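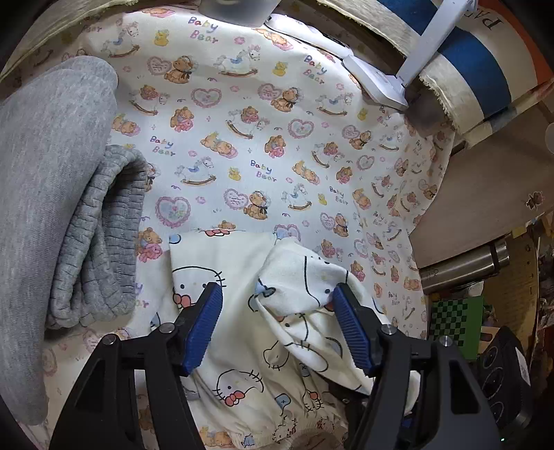 Crib linens: what to bring, and how we fold them

The linen shelf at Tirkum has been filling up again, and February is when most families swap out what they sent in the fall. We would like to get everyone folding the same way before the new bins go up.

Each child needs two fitted sheets, one flat sheet and one blanket. Any print is fine. Teddy bears, rocking horses, Hello Kitty, stripes, plain white, whatever you already have at home. Please do not buy a new set to match the others. Prints are easier for staff to tell apart at nap time, and most of the children know their own sheet by sight well before they can read a name tag.

Fitted crib sheets cause the most trouble on the shelf. Danuta Michalski ran a short session on folding them last month, and several parents asked for the steps in writing:

Lay the sheet on a bed or table with the elastic side up. Put one hand inside each of two neighboring corners. Bring your hands together and flip one corner over the other, so that they nest. Do the same at the other end. Lay it flat again, tuck the loose elastic edge in toward the middle, and fold in thirds the long way. Fold in half once or twice more until it fits the bin.

It helps to spread a flat sheet underneath while you work, especially if you are using the floor or a table that other people eat at. The bottom sheet can be folded last.

Knit blankets should be folded in a stack and not rolled. A waffle or ribbed knit stretches if it is rolled tight and left for a week. Put the blanket at the bottom of the bin with the sheets on top.

Washing: warm water, regular detergent, no fabric softener. Dry the fitted sheets fully before folding, and check the hem, where the elastic holds water longest. If the elastic has gone slack, send the sheet home or put it in the mending basket by the office. Kirsten Frandsen does the mending and can usually replace elastic within 10 days. She could use more of the narrow white kind if you have any in a drawer.

We have 43 bins for the coming term, and each will have a label on the front. Write the child's name on the linens too, on the inside of the hem in laundry marker. Unlabeled items go in the spare box and are used for whoever needs them.

Linens can be dropped off at the side door any morning before 10.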